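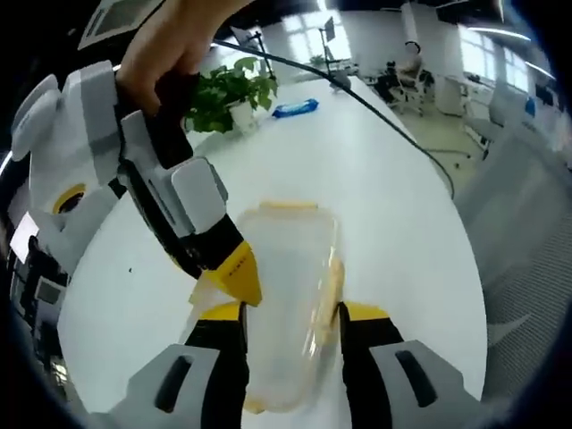 **Que faire des boîtes en plastique qui restent sur la table après le déjeuner ?**

On les vide, on les essuie, puis on les pose dans le bac du couloir, côté escalier. Le bac est relevé tous les soirs à 19 h.

La question revient depuis que la cantine de Contreras livre les repas en barquettes réutilisables. Au mois de mars, 414 boîtes sont sorties et il en manquait 90 au retour. La plupart ont été retrouvées dans les bureaux du deuxième étage, quelques-unes derrière les écrans.

Les boîtes transparentes sont consignées. Celles que vous apportez de chez vous ne le sont pas : écrivez votre nom dessous, au feutre, sinon elles partent avec les autres et il faut ensuite appeler Contreras pour les récupérer. Dayana Pacheco a un feutre indélébile dans son tiroir et le prête volontiers.

Pour les restes de sauce, un coup de lingette ou d'essuie-tout suffit. Le lavage est fait là-bas, à haute température. Regardez quand même le bord et les coins, c'est là que le gras reste et que les boîtes se collent entre elles une fois empilées. Le curry et la sauce tomate tachent si on attend le lendemain.

Les couvercles vont à part, dans le petit bac. Une boîte rendue sans couvercle est comptée comme perdue.

Côté tables, merci de ne rien laisser près des câbles ni au pied des plantes. Les plantes du plateau sont arrosées par Flor Londoño une fois par semaine, et elles n'ont pas besoin de fonds de café entre-temps. Les paquets de lingettes restent sur les tables. Quand un paquet est vide, il y en a d'autres dans l'armoire de l'entrée, étagère du bas, à côté des torchons.

Le réfrigérateur sera vidé à la fin du mois. Tout ce qui n'a ni nom ni date sera jeté, boîte comprise. Les sacs isothermes oubliés sont rangés au-dessus, il y en a 6 pour le moment, dont un à rayures avec des couverts dedans.

Pour une boîte cassée ou fendue, ne la mettez pas dans le bac : déposez-la sur le bureau de Dayana, qui la fait échanger à la livraison suivante.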